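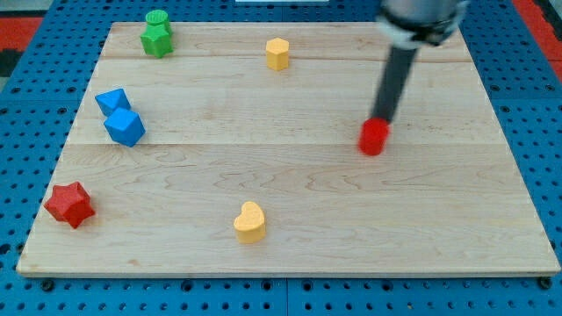 木製の板に並ぶ色とりどりのブロックと、赤い円柱を持つロボットアーム

訂正記事はどこへ消えるのか

地方紙クローンリー(Clornley)が5月に掲載した市議会の記事は、午前7時に配信され、正午前に見出しが差し替えられた。初出の見出しは、議員が傍聴席の質問を「拒否した」と断定していた。会議の録画では、議長が質疑時間の終了を告げた後の発言であり、議員は文書での回答を約束している。

差し替え前の見出しは、SNS上で1,920回共有された。訂正を告知した投稿の共有は74回にとどまる。報道検証を手がけるオステル(Ostell)の宋梓萱(Zixuan Song)研究員は、この差を訂正の質ではなく配信経路の問題とみる。初出の記事は速報通知とトップ面の両方に載るが、訂正は記事末尾の注記として処理され、通知の対象から外れるためだ。

オステルは地方政治を扱った記事1,165本の更新履歴を調べた。本文の変更が確認できても、変更箇所を明示しない例が目立った。見出しだけを直した場合、転載先には旧見出しが残る。集約サービスのザスタンス(Zustance)では、配信元が再送信の操作をしない限り、取得済みの見出しは更新されない。

切り取られた映像の扱いも論点になる。クローンリーの記事に添えられた動画は6秒で、議長の発言は含まれていなかった。宋氏は、短い映像を根拠に人物の意図を書く場合、前後の録画への参照を必須とする編集規定を提案している。

配信システムを供給するタン(Tang)社は、訂正時に初出と同じ宛先へ通知を送る機能を既に備えている。ただし初期設定では無効で、有効化の判断は各編集局に委ねられる。クローンリー編集部は、夏の議会会期から試験的に使用するとしている。対象は見出しの訂正に限り、本文の字句修正は含まない。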